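Ticket 606 – Elective credits missing from student records
Opened by: Sena Arthur, Registrar's Office, Mundbridge College
Product: Kosteo course registration
Status: Waiting on vendor

Students who passed the new civic service elective show zero credits for it. It should be 4. The course exists, the grades exist, and the transcript is unmoved by either.

Tried so far: logged out, logged in, cleared the cache, logged out again with more feeling. No change.

Gritthorpe support asked whether the course was set to "credit bearing." It was. They asked me to untick the box, save, and tick it again. I did. One student got the credits. The rest got an email welcoming them to the college. 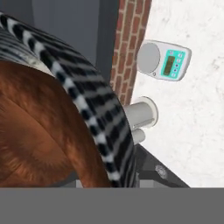 Page last changed: April 2026

Update: Alaoui in IT found that the elective code has 20 characters and the transcript report reads fewer. It drops the end and then can't match the course to anything – fair enough, neither could I.

Shortened the code on the test site and the credits came through. Gritthorpe wants to rerun all 500 records overnight before we touch the live one. I have asked them to turn off the welcome email first. They are looking into whether it can be turned off.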